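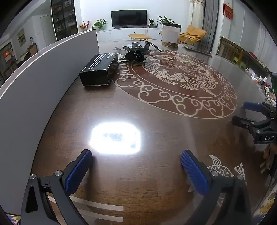
8 March 2018

I promised a money post back in the winter and then kept putting it off, partly because adding things up makes me tired and partly because I kept changing my mind. So pour yourself something warm and settle in, this is going to be a long one.

When we started on the tabletop project I had a single line in the notebook that said "grippers," with a number next to it, and I was very pleased with that line. I had gotten a price from Gough for a handheld pair with the soft blue pads, I had added shipping, and I thought I was done. Then I sat down at the table and tried to pick up small slippery things with them, and the list began to grow (as lists do in this house!).

The number, for those of you who wrote in to ask, is $995 for the pair. I know that sounds like a lot for something that opens and closes. I looked at cheaper ones from Hutum, and they may well be fine for somebody packing boxes all day, but the jaws had a sloppy feel when I tried a set, and I didn't want to spend the whole summer wondering if the trouble was in my hands or in the hinge.

Pads were the thing I forgot. They're sold separately, they wear at the tips first, and I now think you should buy 3 spare sets on the very first order and save yourself the second shipping charge. I did not do this. I paid for shipping 2 times in one month, and the second package was so small it came through the mail slot.

Then there is the table question. I'd been planning to buy a proper work surface, something flat and dull and gray, and Kedell had one I liked very much for $600 with a height crank. But the more I thought about it, the more I wondered what I'd be learning. A home is full of shiny surfaces and patterned glass and whatever came in the mail, and if a gripper is ever going to be of use in a living room it has to put up with a living room. So the $600 went back in the jar for now, and the glass-topped table stayed. I will say that glare is a real nuisance on a sunny day, so I've put a line in for a heavier curtain, which is a sentence I never expected to write in an equipment budget.

Clear things are the hardest for me. I can line up on a cardboard box without thinking, but give me something see-through with the light bouncing off it and I slow right down. 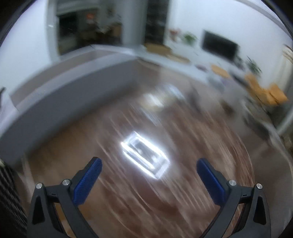
Fadside wrote under my last post that I should stop pricing hardware altogether until I had kept a log for a month, because most of what people buy in the first month is to fix a problem they haven't measured, and that a notebook and a kitchen timer would tell me more than a second pair of grippers.

I grumbled over that one, and then I went and bought the notebook. The timer I had already. I'm writing down which objects take me more than one try, and which pads were on, and if I'd had lunch (it matters more than you'd think).

What's left on the list is a carrying case, more pads, the curtain, and a question mark beside the Kedell table. I'd like to have the case before July, when everything has to come along in the back of the car with the tent and the cooler. If any of you have bought a used case with the foam still in decent shape, please tell me where you found it and what you paid.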